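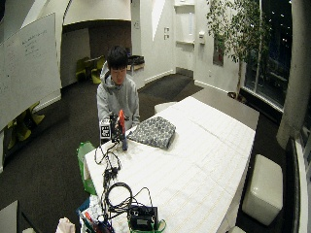
At one end of a long table, on a white tablecloth.

Many small investors ask me when is the right time to sell a share. I think the more useful question comes earlier: how much should one company be allowed to weigh in your savings?

I learned this with Nanex, a maker of pump parts that I bought for its low debt and its patient managers. Three years later it was 38 percent of everything I owned. I had made no mistake, and still I slept badly. Each quarterly report felt like a letter from the doctor.

My father kept his money differently. He held shares in four companies and he knew the products of all of them. When one became too large, he sold a little and put the money in the smallest one, if he still believed in it. With Homel he did not believe any more, so he sold the whole position and waited in cash for most of a year. The neighbors thought he was too careful. He lost the last part of the rise, and he never complained about it.

There is a cost in this way of working. Taxes must be paid on the gain, and a very good business can continue to grow for a long time after you have reduced it. I sold one part of my Nanex in October and the price went higher the next month. I was annoyed, of course. But I could read the next report with a calm head, and I noticed in it a weak paragraph about orders from Basby, their biggest customer, that I would have preferred not to see before.

My advice is to write down your limit on the day you buy, when you have no profit to defend. Put the paper where you keep the account statements. Read it again before you read the price.

Şimşekoğlu
Oct 2, 2021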